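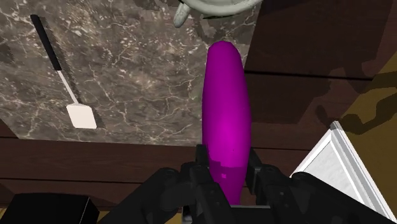
Kesari Robotics Club > Member Guide > Kitchen Sim > 4. Your first grasp

Last updated 14 May 2020

4. Your first grasp

Finish section 3 before you start. If the simulator still opens to a grey void, you haven't finished section 3.

1. Log in to the club computer and open the Kitchen folder. Leave the folder called Kitchen_old_DO_NOT alone. Marjan Nikzad knows what it's for and isn't telling.

2. Load the eggplant task and wait for the counter to finish drawing.

3. Switch to the wrist view. Check that you can see both fingers.

4. Open the gripper all the way, then lower it with the left stick. Go slowly. The counter is marble and the program takes this seriously.

5. Close on the eggplant near one end and lift it clear of the spatula.

NOTE: Blocky shadows are normal at the low graphics setting. Turning them up will not improve your driving.

6. Hold for eight seconds, then press Save. Name the run with your initials and a number. "Final" is not a number.

CAUTION: Don't raise the grip force above 167. The eggplant will leave the kitchen at speed and the run won't save.

4.1 Logging your runs

We have 2,605 good runs and need 3,000 before the Hultton meet. Failed grasps go in the other folder, which is doing very well without your help. Send naming questions to Tín Lã and crashed machines to Torbjørn Sjögren, preferably in that order.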